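Rellport talk, notes (October 25, 2022)

Start without the slides. Say hello, thank Amerley Amegashie for the invite, say I've got a cold.

Opening bit: the allotment shed story. Keep it SHORT. Last time it ate half the talk.

Main thing: why small towns lose their repair shops, and what Zirnholm did when the last one shut. Shoes, radios, bikes, sewing machines. Opoku's on the corner did all of it till 2000. Then nothing. People drove to Rellport or binned it.

Ask the room: who has thrown out a kettle this year? Wait for hands. Wait longer than feels nice.

Numbers, go slow here. First open evening, 102 items through the door. Second one 104. Mostly lamps and toasters, lots of zips. Don't read out the whole list, its on the handout. 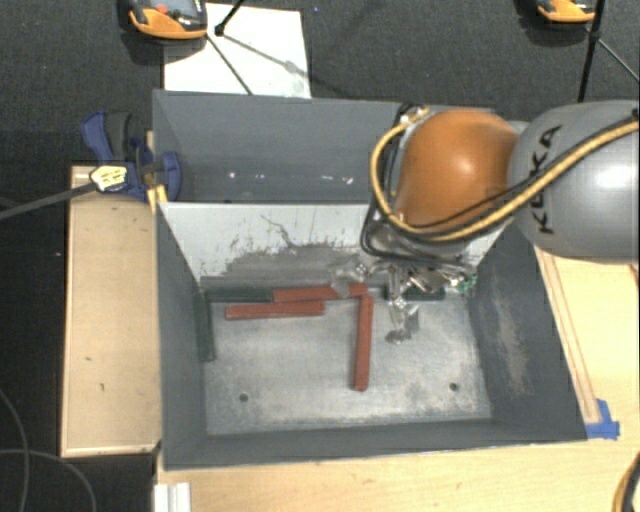
Then rent. The old bank wanted 800 a month, library hall was free if we were out by nine. Library it is. Mention the stairs, somebody always asks about the stairs. Lift is promised for November.

Ohemaa Agbenyega's sewing table. Busiest spot by miles. She won't mend it for you, she hands you the needle. Tell the one about the school blazer, the boy came back with three friends and a tent.

What went wrong: no booking system, queue out onto the pavement, one very cross man with a hoover. We now use Cokik for slots, half of them kept for people who just turn up. Phone line too, my mum would never book online.

Parts. Skip if past twenty mins. If not: fuses, belts, where we get them, who pays (you do, but we ask before we order). Glued-shut cases, have a moan, move on.

Safety test on anything with a plug before it leaves teh building. Say this twice.

Questions. Likely ones: insurance, phones (no, not yet), can children come (yes, with a grown-up).

Sign-up sheet is by the tea urn. Bring own pen back!!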